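About Tititz

Hi, I'm Waltraud, and I bake potatoes for a living. I still get a kick out of typing that!

Tititz is a small cooking school for people with small kitchens. Dorm rooms, basement apartments, campers, the corner of an office with one good outlet. If you own a toaster oven and a table to put it on, you can take every class we teach. I started it after my big oven quit one June and I got by without it for so long that I stopped wanting it back (my landlord was thrilled, I'm sure).

The first thing I made in the little oven was a baked potato, and it was terrible. Hard in the middle, skin like a paper bag. So I made another one the next night, and another, and wrote it all down in a notebook, which is now the Stinum course, named after the street I lived on. It has 66 short lessons and the first 2 are still nothing but potatoes. People grumble about that. Then they write to me at eleven at night to tell me about their potato. 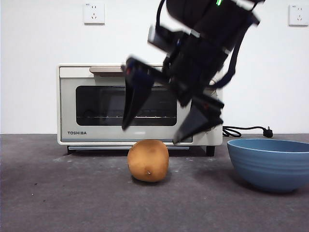
I like the small brown ones best for a toaster oven. They sit nicely on the rack, they don't crowd the heating elements, and you can eat one standing up. Scrub it, dry it really well, poke it with a fork, rub on a little oil and salt. Leave some room around it. Then keep the door shut -- I mean it, stop opening the door! A little oven loses its heat fast, and most of the sad potatoes I hear about come from somebody peeking.

Fasil Moges joined me when we had 183 students and I couldn't keep up with the mail anymore. He came for the bread lessons and ended up rewriting them. He also runs the Haslinger evenings, our live cook-alongs, where everybody makes the same supper at the same time and we all compare how brown things got. We've had almost 1,000 people through those by now, and he's better at remembering names than I am.

We don't sell ovens, and we don't care which one you have. An old cream-colored one from a yard sale is fine by me. The one thing we do sell is the Korkex, a thick cork mat for setting a hot tray on, and that's only because I burned a ring into my own table and got mad about it.

Classes start at six in the evening, and the replays stay up for good. Write to us any time, with questions or with pictures of your supper. Fasil answers faster, I answer longer.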